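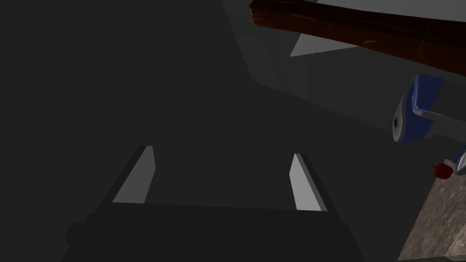 September, notebook 7, sim bench

Wrist camera comparison, second go. The question I'm trying to settle before Hye-jin Oh gets back is whether we keep the Catton two-finger gripper in the sim or move everything over to the Nekon, and I'd been leaning Nekon all week until I sat down this morning and really looked at what the wrist view gives us with each one. With the parallel fingers spread like this you get a big clear gap right up the middle of the view, and the two inner faces come out so pale against the dark grey that I could pick them out half asleep. Great for me. Less great for the exposure model, I suspect, because those two faces are among the brightest things in the render and everything interesting (the little red thing, the stone surface, the blue and white hardware) is bunched over on the right, well away from the fingers. I want to know how much the detector leans on the finger faces as a landmark. More on that below.

Setup, so I don't have to reconstruct it later like last time: Irnia controller build, the one with the fixed joint damping. Catton gripper with stock fingers, no pads. Wrist cam on the default mount. Lighting left exactly as Hye-jin had it, one strong light, shadows on. I ran 400 grasps per gripper with the same seed list. Same objects, same start poses. I did NOT touch the friction numbers, even though I really, really wanted to.

First batch, Catton: 19 misses. I went through every one of them by hand with a coffee, and most are the same miss. The gripper comes in fine, opens fine, and then settles too far left of the target and closes on nothing. It's such a consistent offset that I went and checked the tool frame, sure I'd fat-fingered a sign somewhere. Nope. Tool frame is fine. Checked the camera extrinsics next, also fine. So it's coming out of the detector, and that's what got me thinking about the bright fingers again.

Quick and dirty test: I darkened the inner finger faces to match the outer edges and reran only the missed seeds. Nearly all of them moved back toward the target! Not all the way, and I wouldn't put it on a slide yet, but it moved in the right direction and it moved every time I repeated it. Then I got greedy and darkened the whole gripper, and it got worse again, with the fingers more or less melting into the charcoal surface and the approach getting timid and jerky. So there's some contrast we want and some we don't. Medium grey is where I'd start.

Seed 221 deserves its own paragraph because it ate most of my afternoon. It misses with light fingers, it misses with dark fingers, it misses with the Nekon too. The target there is small and sits right by the edge of the stone, and the detector's box keeps jumping between the target and the thin shadow along that edge. I tried bumping the render resolution (no change), softening the shadows (box stops jumping, but now it's a bit too big), and moving the start pose back and up (fixes it completely, and I have no idea what that does to the other seeds). I've left it on the known-bad list for now. Please nobody "fix" it by deleting it from the list, I want it there to annoy me.

Nekon notes. It's a nice gripper and I get why people like it. The fingers curl, so it forgives a sloppy approach, and on round objects it's clearly ahead. But from the wrist the curled fingers cover a chunk of the middle of the view right when you'd want to see the object, meaning the last part of the approach is basically blind. The Catton stays out of its own way. If we had a second camera off to the side I'd say Nekon and be done with it, but we don't, and the whole point of this round was one camera on the wrist.

Also the Nekon model is slow. The contact mesh is way too fine, and the sim crawled whenever two finger links touched. I swapped in simple box shapes for the collision side and it got much snappier, with the same grasp results on the handful of seeds I compared. Saved that as a separate model file so the original's still there if anyone wants it.

Tried the Ouellet arm under both grippers for a little while, just to see whether the offset followed the arm. It doesn't. Same miss, same direction, different arm. The Ouellet has a much longer settling wobble at the end of a fast move, though, and I had to add a short wait before closing or it would nudge things. Irnia's docs say the wobble filter handles it. It was on. Maybe I've got the gain wrong, will ask.

Stuff I broke and put back: the log writer was overwriting the first run's folder because I'd hard-coded the name (my own fault, from the last notebook, ugh). Lost the joint traces for the very first Catton batch but kept the renders and the pass/fail table, and a rerun of the same seeds gave the same misses, so I'm not going to cry over it. Folder names now get a time stamp.

Where I'm at, 5:40 pm: staying with the Catton for the wrist-only work, medium grey finger faces, and I'd like a proper sweep of finger brightness before we retrain anything. Hye-jin, if you're reading this before we talk, the thing I'm least sure about is whether the darker faces will bite us on the real gripper, where the metal is going to shine however it feels like shining. Matte tape? I've got a roll in my desk drawer.

For tomorrow:
- brightness sweep on the full seed list, Catton only
- start pose back and up, full list, see who complains besides 221
- ask about the wobble filter gain on the Ouellet
- put the simplified Nekon model in the shared folder with a note about what changed
- stop running batches over lunch with the laptop lid closed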